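Podcasts Should Stop Pretending to Be Radio

4 September 2020

I have listened to podcasts most days since I bought my first proper pair of headphones, and my subscription list currently stands at 166 shows. I don't listen to all of them. Perhaps a dozen get my attention every week and the rest sit there, filling up with episodes, until I have a clear-out. I had one of those clear-outs in July and the app told me I had 3677 unplayed episodes. I deleted nearly all of them without looking at the titles.

Going through the list show by show made me notice something I had been vaguely annoyed by for a couple of years. The small shows, the ones made by two or three people who like films or games or old computers, have become much more alike. They used to be all sorts of shapes. Now almost every one opens with a clip from later in the episode, then theme music, then a greeting in a slightly raised voice, then a sponsor, then a list of what is coming up. By the time anyone says anything about the subject I have usually walked to the end of my road.

I think this is a mistake, and I think it comes from amateurs copying professionals who are solving a different problem.

Radio has its habits for good reasons. People tune in halfway through, so the presenter has to keep saying who is talking and what the programme is. The news is on the hour, so everything has to fit the clock. There are adverts to sell. A podcast has none of this to worry about. I chose the episode. I can see the title on my phone. I know who the hosts are, as I have been listening to them for years. If I want to know what is coming up I can read the notes.

The show that first got me into all this was called Borbridge, after the street where the hosts shared a flat. It was about strategy games, most of the time. Some episodes were 2 hours long and some were twenty minutes, depending on whether they had anything to say. One week they spent the whole episode trying to remember the rules of a card game from school. There was a door that banged. They stopped making it when one of them moved away, and there was no farewell episode, just a short note on the website. I still have every episode on an old hard drive.

Borbridge would not do well now. The advice given to new podcasters is all against it. Put out an episode every week without fail, keep it under forty-five minutes, pick a narrow subject and never leave it, cut out every pause. I have read a lot of this advice, because for a while I helped to edit a friend's show about bicycle racing games, and we tried to follow it. We bought the microphones we were told to buy. We wrote segments and gave them names. The result was tidy and we both hated recording it. Listener numbers went up a bit and then went back to where they had been.
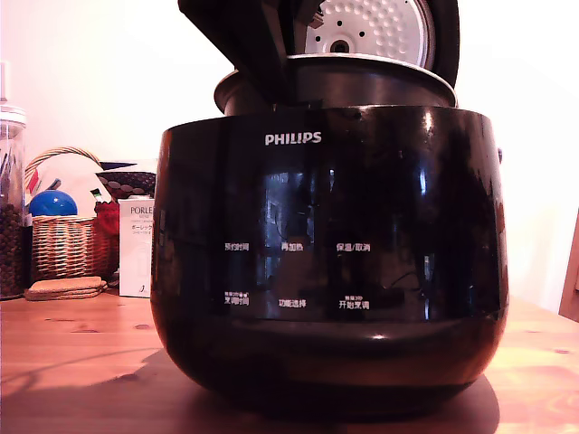

The editing advice is the part I disagree with most. There is a programme called Sodura that a lot of small shows have started using, which takes out the silences and the ums by itself. It does what it says. It also makes everyone sound as though they are being chased. When somebody is asked a hard question and takes three seconds to answer, those three seconds tell me something. When two hosts both start to laugh and neither can speak, I would like to hear that as well. I am not paying by the minute.

I don't want to overstate this. Bad sound is bad sound, and I have given up on shows where one person is shouting and the other seems to be in a cupboard. A basic level of care is fair to ask for. Even out the volume. Turn off the fan. Don't eat while recording. Past that point I doubt whether most listeners notice, and I would sooner the hosts spent the time playing the game or watching the film properly before talking about it.

The other argument I hear is about growth. A show needs to be easy for a new listener to pick up, so it has to explain itself every week. This makes sense if the aim is to be big. I am not convinced it should be the aim for most of them. Cesport, which covers old football management games and nothing else, once mentioned that it had 2000 listeners and was quite happy with that. The hosts never introduce themselves. They have running arguments that go back years and they don't stop to explain them. I was lost for the first four or five episodes and then I wasn't, and being let in gradually was a large part of why I stayed. They also have a long-running joke about a made-up goalkeeper called Stępień, who appears in their imaginary team every season, and I could not tell you how it began.

That sort of thing can't be planned as a segment. It happens when the same people talk to each other regularly and leave the recording mostly alone.

I do accept that some hosts like the polish. There are people who enjoy writing scripts and picking music, and their shows are often good because that is where their interest lies. My complaint is with the ones who do it out of duty. You can hear it. The voice goes flat in the sponsor read and flat again in the request for reviews, and then picks up when they finally get to the thing they sat down to discuss.

So if you make a small show and you have been thinking of dropping the opening clip, or skipping a week when you have nothing to talk about, I would encourage you to try it. I will still be subscribed. I might even get round to listening to the ones I missed.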